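Face up the snack bay from the top shelf down. Bags stand upright in a row; short cans go beside them.
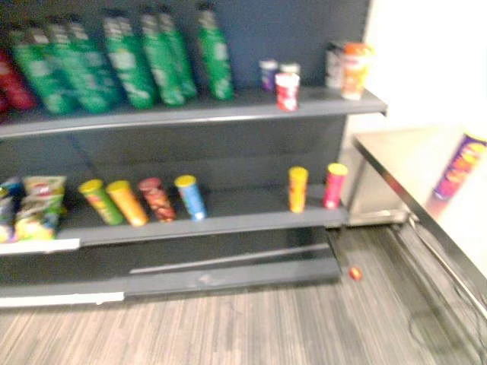

*Snack bay, upper and lower shelves*

Stage cans on the steel table first – one product at a time – then move them across, oldest date in front.
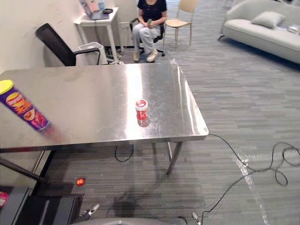

Simões asks whether tubes can share a shelf with bags. They can, if each has its own label on the strip.

Check the floor last. Leave the carpet in front of the bay clear of stock and wrappers.

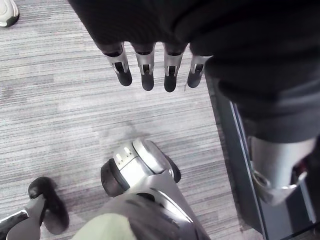
Gollia Shelf Team

Repeat every 3 hours.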